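Chapter 4
Sorting Small Goods

Most storerooms hold more kinds of goods than anyone can keep in their head. Sorting is the work of giving each kind one place, so that it can be found, counted and replaced. This chapter starts with snack bars and three bins on a tabletop, then moves on to the shelves at Roststead, where 300 lines share 11 bays.

4.1 Choosing the groups

Goods can be grouped by flavour, by size or by date. For wrapped bars the quickest guide is the colour of the wrapper. The two blue ones share the black bin, and the clear bins on either side have one bar each.

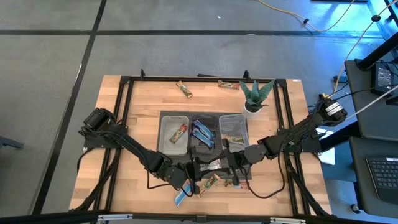 Merle Pirihi disagrees with sorting by colour, and writes that makers change their wrappers too often for it to last. She would group by date and let the colours fall where they may. Both methods are used in this book – the exercises say which.

4.2 Bars still to be placed

Keep unsorted stock beside the bins, never in them. Lay the bars flat and apart, so that each wrapper can be compared with the next. A blue and purple wrapper and a silvery one with green areas are easily told apart.

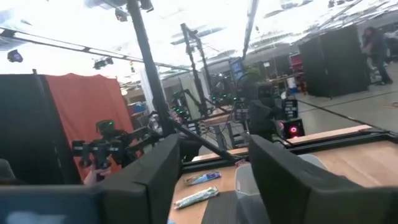

4.3 Labelling the bins

A label should name the group and give the bin's limit. At Roststead the limit is 200 bars for a shelf bin and 500 for a floor bin.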